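Loseo House Opens Refitted Entry Room With New Shoe Storage

Posted 16 November 2025

Residents and visitors at Loseo House will find a changed entry room when they arrive this week. The ground-floor room, where indoor footwear is kept and exchanged for outdoor shoes, has been refitted with open racks in place of the closed cabinets that had stood there for many years.

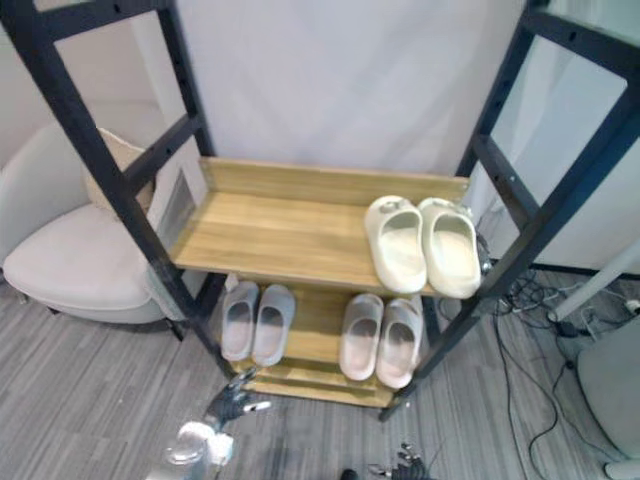
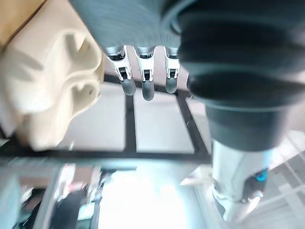
Top: slides on the two wood shelves of a rack in the entry room at Loseo House.

The work was carried out by the Mumstead Housing Association, which manages the building, and forms the first part of a wider program of improvements to shared spaces on the ground floor. The association approved the project in February following a review of how the entry room was being used at busy times of the day.

According to the review, the former cabinets were difficult to keep clean and offered little air circulation. Footwear was frequently left on the floor in front of them, particularly in the early evening, and the path to the inner door was often narrowed as a result. Several residents had also reported that the cabinet doors could not be opened fully when another person was standing nearby.

"The request we heard most often was a simple one," said Cathal Doherty, manager of shared spaces for the association. "People wanted to see their shoes, reach them without bending very far, and put them back in the same place. We looked at a number of closed systems before we settled on open shelving, and I am satisfied that it was the right decision for a room of this size."

The racks were supplied by Lambrakis, a furniture firm that has previously furnished the reading room on the floor above. They have black metal side frames with rows of adjustment holes, and the shelves are finished in a light honey color. The upper shelf has a raised lip along the back to help keep footwear from being pushed off the far side. Shelf heights may be changed by building staff on request, and residents who store boots or other tall footwear are asked to contact the office before moving a shelf themselves.

The flooring is a grey wood-grain surface. The association stated that it was chosen for ease of cleaning and that it will be mopped each morning before the front desk opens. Residents are asked not to leave footwear on the floor overnight - items found there will be moved to the lower shelf of the nearest rack.

Indoor slides will continue to be provided for visitors. Under the previous arrangement these were kept in a single bin near the door, and matching a pair could take some time. They are now to be stored on the racks in pairs, side by side, with a gap left between one pair and the next where space allows. Pairs in cream-white, light grey and pale pinkish-grey are among those in use. Visitors may take any pair that fits and should return it to a shelf when leaving. Used slides are wiped down daily by the cleaning contractor, Birnent.

The association budgeted $2,000 for the racks and associated fittings. A further sum for the floor was drawn from the regular maintenance account and will not affect monthly charges. Mr. Doherty confirmed that the work was completed within the approved amount and that the old cabinets have been transferred to the basement, where they will be used for cleaning supplies and spare light fixtures.

Loseo House has 60 apartments, and the entry room serves all of them as well as the ground-floor meeting room. Assigned places on the racks will not be introduced at this time. The association considered a system of numbered shelves but concluded that it would be difficult to administer fairly while the meeting room remains open to outside groups. The matter may be reviewed after six months, when residents will be invited to comment on the new arrangement in writing or at the regular building meeting.

Residents are reminded that the racks are intended for footwear only. Bags, umbrellas and parcels should not be placed on the shelves. Umbrellas may be left in the stand beside the outer door, and parcels will continue to be held at the front desk. Footwear that appears to have been left behind will be kept in the office for two weeks - after that period, unclaimed items in good condition will be offered for donation.

Two low benches are to be installed along the wall opposite the racks once they have been delivered. The association had hoped to have them in place for the opening of the room, but the order was delayed by the supplier. Until then, chairs from the meeting room may be borrowed by anyone who prefers to sit while changing shoes, provided that they are returned before the next scheduled booking.

The second part of the improvement program will address the mailboxes and the lighting in the corridor leading to the stairs. Plans for that work are available for inspection at the front desk during office hours, and printed copies can be provided on request. Comments should be addressed to Mr. Doherty at the Mumstead Housing Association office.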